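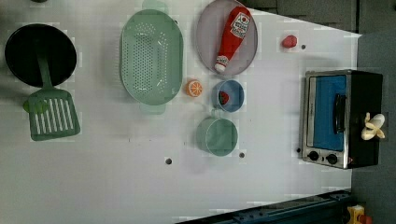

Play kitchen, pan and ketchup and all

2019-08-09

Well, I finally sat down with the toy kitchen stuff today, and I'm embarrassed by how much fun I had. I told myself I'd give it an hour. Ha!

The sage green is what gets me. Whoever picked that color for a colander kids are going to wear as a hat, I salute you. The slotted spatula matches it, and I want the same set for my own kitchen, grown-up size, please. Mine are all orange from spaghetti sauce. And then there's the ketchup, so red next to everything else, lying on its plate like it's the main course. I guess for a four-year-old it is. My nephew would eat ketchup with a spoon if you let him (he has, at Lestska, in front of my mother).

I've been trying to work out which pieces make a decent lunch together and which ones are only good for breakfast. The little toaster oven could go either way. Yesenia Chambi thinks I'm overthinking it and that kids will put a banana in a teacup and call it soup. She's right, but I still like a sensible menu. Strawberry, banana, orange slice, that's a fruit salad! Ketchup does not go in it. I'm firm on that, whatever they say.

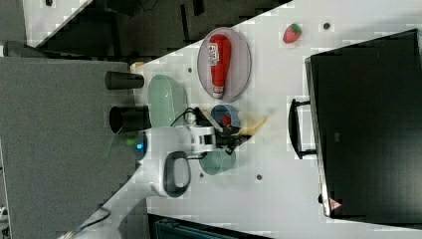
Anyway, the bowl. I keep going back and forth on the small blue one, whether it's for fruit or for cereal or for dipping. I had one nearly that size when I was 5, from the Tsao shop by the bus stop, and I kept buttons in it, and my sister cried for two days when I wouldn't share. She still brings it up. I should call her.

Also on my mind: I looked up what a wooden set costs, the fancy kind with the little stove, and it was 390. For pretend food! I could buy so much real food. I'd set my limit at about 100 and I'm sticking to it, unless Mutora has a sale in October, in which case I make no promises.

Dinner was late because of all this, just eggs and toast. I ate standing up at the counter and thought about strawberries the whole time, so those go on the list for tomorrow, plus dish soap, and bananas if they're not too green.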